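Showing tasks by hand: your questions

These are the things people ask us most once a Nolto kit has arrived. If yours isn't covered, write to Kálmán Kun at the Brokero help desk, who answers on Tuesday.

Do I need a robot at home?

No. You hold the gripper yourself and do the task with it. The recordings are used later to train an arm in the Ševčík workshop. People who work by remote control come in to us and use the desk there.

How long is one recording?

Most are under 3 minutes. Start with the gripper open, do the task once, open the gripper again and stop. If you drop something, pick it up with the gripper and carry on - we keep those recordings too.

How many do you want from me?

A full set is 200. You can spread them over as many days as you like, and a part set is still paid by the recording. The laundry set had 1,847 recordings in it at the end of May.
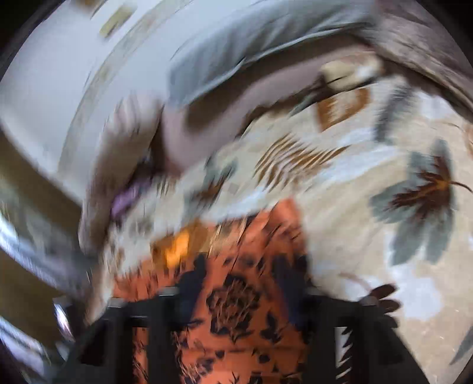 How fast should I move?

Slower than you would with your bare hands. The camera sits on the gripper, so every turn of your wrist turns the whole view. With an orange cloth on a patterned rug, a quick swing smears the leaves on the rug into streaks while the gripper's own teeth stay fairly crisp, and the software has little to follow between one moment and the next. Slow down most when you change direction.

Should I tidy the room first?

Please don't. Move anything breakable and anything private, such as letters or photographs, and leave the rest as it is.

Can I use my other hand?

Only if the task sheet says so. Sheets marked with a 2 are for two grippers, one in each hand. On all the others, keep your free hand behind you or in a pocket.

Is remote control better?

It depends on the task. The Nilon desk lets you feel where the arm can't reach, and that helps with shelves and drawers. For cloth, most people find the hand-held gripper easier to learn.

Can I delete a recording?

Yes, at any time before you upload it. After that, send us the recording number and we will remove it.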